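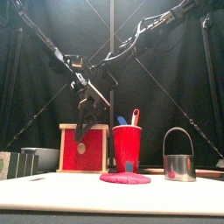
Ticket: play dough residue on white table, residue under cups
Opened by: Malsha Munasinghe
Assigned to: Alun Harries
Room: Seser craft room, table next to the curtain
Status: solved, one point still open

Problem as reported

When we lift things from this table after the children's hour, there is pink color left on the white top. The worst place is where a red plastic cup was standing on a flat piece of pink dough. I wiped with warm water and the ring became wider and more pale, but it did not go away. Also the bottom of the cup is sticky and the dough keeps the shape of it.

The table is a Bundgaard, white top, bought in January. The dough is the pink one from Tastbridge, the 300 gram tub. I did not have this problem with the yellow.

What I tried before opening the ticket

Warm water and cloth. Result: pink ring bigger.
Dish soap and sponge, soft side. Result: a little better, table slippery after.
Baby wipe. Result: the wipe was pink, the ring also was pink.

I did not try anything strong because I am afraid for the surface.

Reply, Alun Harries

Thank you, this is clear. Please stop using water for the moment. Water makes the dough thin and then the color goes into every small scratch. Let the remains dry completely, overnight if you can, and scrape them with an old plastic card held almost flat. Then take a ball of the same dough, fresh, and press it on the small crumbs. It picks them up much better than a cloth.

One question: for how long does the cup stay on the dough?

Answer, Malsha Munasinghe

Usually the full session, and sometimes until the next morning if I close the room late. We press the dough flat and put the cup on it so that it does not fall when there are tools inside. A cup with long handles in it falls very easily if a child touches it. I would like to keep this habit if possible.

Step 1. Dry and scrape

I left it overnight. In the morning the edge of the ring was hard and came off in flakes with the card. The middle was still soft, and it made a smear when I scraped too early. So my advice to others is to wait more than you think. I used a fresh ball for the crumbs and this worked well.

After this step a light pink shadow stayed on the table. You see it only from the side of the window.

Step 2. The shadow

Alun suggested Gulodix cream cleaner, a small amount on a dry cloth. I tested under the edge of the table first, then waited, and the surface did not change. On the ring I needed 2 rounds. After the second one I can't find the place any more, and I looked with a lamp.

Please wipe with a damp cloth at the end, or the cream leaves a white film when it dries. The film is not dangerous for the table, but the next paper you put there will slide.

Step 3. The cups and the other things

The cup bottom is easy. Turn it over, let the dough dry in the groove, push it out with a toothpick. Do not put the cup in hot water, I did this with another one and now it does not stand straight.

The metal pail I wiped with a dry cloth only. Dough on shiny metal comes off almost alone, but wet fingerprints stay, so dry hands are better.

The box with the red textured panel is more difficult. If dough goes on a surface like this, do not rub. Dry it, then use a soft toothbrush, in one direction. I keep it now a bit away from the dough – this is cheaper than cleaning.

Prevention

We now put a plastic lid under the dough, pressed down, and the cup on top of the dough like before. The cup stands just as well and the table stays white. Any flat lid is fine if it is wider than the dough.

Still open

Why the pink and not the yellow? Alun thinks this tub has more color in it. I wrote to the shop and have no answer yet. I will add it when it comes.

198 people found this helpful
Shares: 2

Comments

mirelle_k
The fresh ball trick works on carpet too, if the carpet is short. Thank you for writing the waiting time, I always scrape too soon and get the smear.

Oddvar
Does the cream cleaner work on an oiled wood table? Mine has the same ring but in blue.

Malsha Munasinghe
Oddvar, I don't know, I have used it only on this white top. I would be careful with oil, maybe ask the maker of the table first.

tinpot76
We use a jar lid filled with dough for the pencil cup. Same idea, and you can move everything in one piece when it is time for lunch.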